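# Chapter 9: What a Success Rate Leaves Out

Most papers on learning from handheld grippers end with a table, and most tables end with a percentage. This chapter is about how little that percentage may tell you. By the end of it you should be able to read a claim such as "the policy succeeds in 31 of 40 trials" and list what you would need to know before you believed it.

The method itself is easy to state. A person holds a gripper with a camera mounted on it and does a task many times. The recorded video and hand motion are used to train a policy, and the policy is then run on a robot arm fitted with matching fingers. The appeal is cost. No arm is tied up during collection, and people work faster with their own hands than they do through a joystick. We covered the training side in Chapter 7 and will not repeat it.

Our running case is the Clultthorpe kitchen study, which collected 1448 demonstrations of short tabletop tasks with utensils and bowls. Its headline result was the one quoted above: 31 successes in 40 trials on the arm. It was widely taken as evidence that handheld data "transfers." Maybe it does. Let us look at what the number rests on.

## 9.1 Who chose the starting positions?

In the Clultthorpe trials, the operator placed the objects by hand before each run. The operator had also watched earlier runs. Anyone who has done this work knows what happens next: objects drift toward the places where the policy does well. No dishonesty is needed. A second group, working on the Oltton benchmark, drew its placements from a printed list made before training. Its reported rates were lower, and its paper got less attention.

Forty trials is also a small sample. A 95 percent interval around 31 out of 40 runs from the low sixties to the high eighties. Two methods could differ by ten points in such a test and be equally good.

## 9.2 What counts as the task?

Take a whisk and a bowl. "Put the whisk in the bowl" sounds like one task, but the whisk can be gripped by the handle or by the wires, and it can end up resting in the bowl or hanging over the rim. If the scoring rule is written after the videos have been watched, the rule will tend to forgive whatever the policy happens to do.

The work surface matters too. A pale, flat, evenly lit board makes objects easy to separate from the background — far easier than a real kitchen counter would.
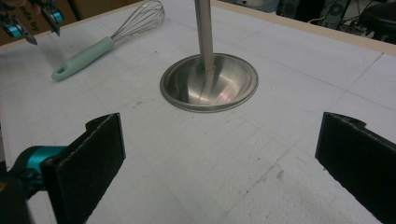
Farah objected, on reading a draft of this section, that every science begins with a clean bench and that nobody blames a chemist for washing the glassware. The objection is fair as far as it goes. A clean bench is a good place to find out whether a method works at all. The trouble starts when the result is carried over to homes and restaurants in the abstract, with no trial run in either.

## 9.3 The missing comparison

The Clultthorpe report compared its policy with one trained on fewer demonstrations from the same people. More data won. It did not compare against a simple scripted motion, and on a fixed table a script can be hard to beat. When the Tusetti lab later added a scripted baseline to a similar setup, the gap shrank to about 9 points. We do not know how much of the original result would have survived the same check.

Before going on to Section 9.4, choose one paper you have cited in your own work and write down its number of trials, how starting positions were set, and when the scoring rule was fixed. If you can't find one of these in the paper, leave the space blank.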